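Against Good-Looking Simulators

Hendrik Cele has a rule that any demo with more than one kind of lighting in it is a fundraiser. I used to think this was sour grapes, as Hendrik has never been asked to do a demo with even one kind of lighting in it. After another spring of being sent videos of simulated kitchens, with simulated lemons in simulated bowls and a simulated sunbeam crossing the simulated butcher block, I have come over to his side, and I would like to bring a few of you with me.

My claim is modest. Most of the money and nearly all of the pride in robot simulation is going into what the thing looks like to a visitor. Very little is going into what it's like for the poor piece of software that has to live in there. The software doesn't care about lemons. It cares whether the camera sits where the file says it sits, whether the clock is telling the truth, and whether a contact between two boxes behaves like a contact or like a small religious experience.

I work on the control side of a grasping project we call Brotley. We have a simulator. It is ugly in a way that makes visitors put their coffee down. There is a teal void where other people have a sky, and some gray slabs, and the slabs are covered in speckles that look like the ceiling of a dentist's office in a bad dream. When Adalberto Toledo came over from Destolton, where they have the kitchens, he watched it over my shoulder for a while and then asked, kindly, if the rest was still loading.

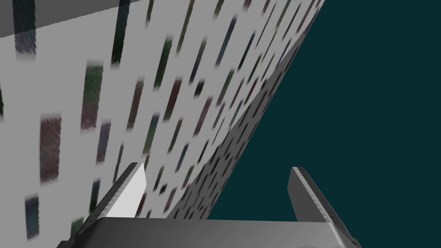 The wrist view in Brotley, with the speckled slab running off toward the upper right. The rest was not still loading.

I understand the reaction. I would still ask anyone who builds these things to think for a minute about what a camera on a wrist spends its life looking at. It does not look at kitchens. It looks at the side of something, much too close, at a tilt, with its own fingers in the way. By the time a gripper is near enough to do anything, your lovely room has left the building. What remains is a surface, an edge, and whatever lies past the edge. If your estimator can find the edge and say how the surface leans, you have a chance. If it can't, the sunbeam won't save you.

Speckles are good for this. They get smaller and crowd together as the surface goes away from you, and that is a great deal of honest information for something so hideous. A plain white cabinet door, rendered at great expense with the correct gloss, gives a tracker almost nothing to hold on to. I have watched a very well-funded perception stack stare at a very well-rendered door and report, with full confidence, that it was eleven different doors.

Now the case for the other side, which Adalberto makes better than I do, so I'll borrow his version. He says the world is full of plain white doors. If you train and test on speckled slabs, you get software that is a genius about speckled slabs, and then you send it into someone's home and it has a breakdown in front of the refrigerator. Looks matter, he says, when what you are testing is the looking.

He's right about that. I have told him so, twice, once in writing. If you are training a network to know a mug when it sees one, by all means buy the mugs. Buy the good mugs. What I object to is the way the mugs get into everything. The person fixing the planner has to load the mugs. The person checking whether a timeout fires has to load the mugs. At Destolton a fresh start of the full kitchen takes 46 seconds, and I would like you to imagine making a one-character change to a sign and then waiting 46 seconds to learn that you had it right the first time. You go and get a coffee. You come back with opinions about the coffee. The day is gone.

Brotley starts in less time than it takes to regret starting it. Our nightly run does 900 approaches, each one against a slab at some new and unfriendly angle, and in the morning there is a list of the ones that went wrong. Duangjai Meesuk, who wrote most of the runner, refused for a long time to have any pictures in the report at all. She said pictures make people feel they've understood something. She gave in eventually, on the condition that they be small.

I think she was onto something, though, and it's the heart of my complaint. A handsome simulator is persuasive. You watch a robot reach for a lemon in good light and some part of your brain, the part that enjoys movies, decides that the reaching works. The finger may be a centimeter inside the lemon. The arm may be getting there by way of a joint speed that would put it through the wall. You won't notice, as you're admiring the peel. In an ugly simulator there is nothing to admire, so you read the numbers, and the numbers are where the bodies are buried.

I'll give the one story I'm allowed to tell. Last May we had a fault in which the planner would bring the gripper in toward a corner, stop, think, and then choose to leave by a different way than it had come. It did this only in corners. Ronaldo Brito was sure it was the planner. Ademir Fagundes was sure it was the depth estimate. I was sure it was whichever of them was out of the room. We spent a good part of the month on it, and built a set of 3,001 corner poses to bother it with (the extra one is pose zero, and there is a whole other essay in why we start at zero and also count the end).

The trouble was in the frame transforms. It is always in the frame transforms. The pose of the wrist was being read a moment later than the picture it was supposed to go with, so every surface was believed to be very slightly somewhere else. With a single surface the planner could shrug this off. With two surfaces meeting, the two errors pointed in different directions, and the free space between them closed up like an elevator. The planner was behaving perfectly sensibly for a gripper that had just been told it was inside a wall.

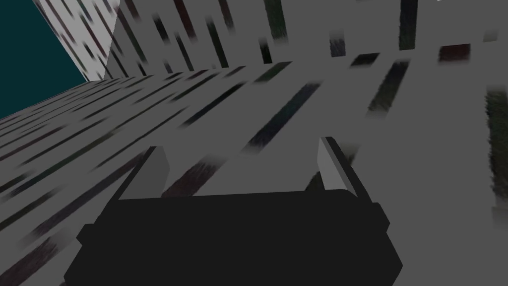
What the ugly world bought us

We found it by making the simulator uglier. Ronaldo took away every part of the world that wasn't slab, Duangjai pinned the clock so that everything moved in fixed ticks, and then we lagged the pose on purpose, one tick at a time, until the simulated robot sulked in exactly the manner of the real one. At a lag of 5 ticks it was a perfect impression. There were cheers, of the kind you get from people who have not been outside.

Could we have found it in a kitchen? Possibly. Skemirdale, who sell the sort of simulator that has its own launch music, assured us on a call that their product could add a pose delay. It could. The setting was in a panel, inside another panel, under a heading called Realism, beside the one for dust. And it delayed the physics too, so everything was late together and therefore, in a sense, on time. I asked if the two could be separated. I was told that this was an interesting use case. I have been in this business long enough to know what that means.

That is my trouble with the word realism, incidentally. It has been taken over by the art department. A late timestamp is realistic. So is a dropped message, or a gripper that reports being open because that was the last thing anyone told it. None of these will ever appear in a brochure, as there is no flattering angle from which to show them. But they're what real robots are made of, along with zip ties.

So here is what I'd ask for, if anyone with a budget is still reading. Build the boring simulator first and keep it forever. Give it a clock you can stop. Let me break any one sensor without breaking the others. Let me replay last night's failure this morning and get the same failure, to the last digit, and don't tell me that's hard on a graphics card, because I know it's hard on a graphics card, and that is a reason to use less of the graphics card. Then, when all of that works, and the tests run in the time it takes to sneeze, put the kitchen on top as a separate thing that I am free to leave off.

The Espiritu group did it in the other order. They had the kitchen for two years before they had a pause button. They're lovely people and the kitchen is lovely too, with a working faucet. The water doesn't collide with anything, and when I visited it was running straight through the sink, through the cabinet and down through the floor tiles, catching the light the whole way.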